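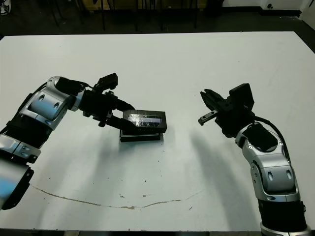 Category: Research articles / Household studies

3.2 Surface height and reported discomfort

Respondents in the Favbridge sample were asked to measure the height of the surface they used most often for seated work at home. Of the 1,101 households that returned the form, 43 gave a figure that could not be read and were left out of this part of the analysis. Heights were entered to the nearest centimetre.

Figure 2. Work surface with a plain white top.

Most people worked at a table bought for eating. Few had chosen it with work in mind, and a common remark was that the chair had been changed at least once while the table had stayed the same. Vrabec found a similar pattern in the Riltitz survey, although his form did not separate kitchen tables from desks.

Discomfort in the neck and shoulders was reported more often where the surface was high for the user's seated elbow height. The link was weaker for the lower back. Hours of use mattered more than height in homes where the table was used for under 12 hours a week, and we return to this in section 4.

A second form, sent in March to 200 of the same households, asked about lighting and glare. Pale tops were mentioned by several respondents who sat facing a window. The wording of that question followed Šimek, with one item on curtains added.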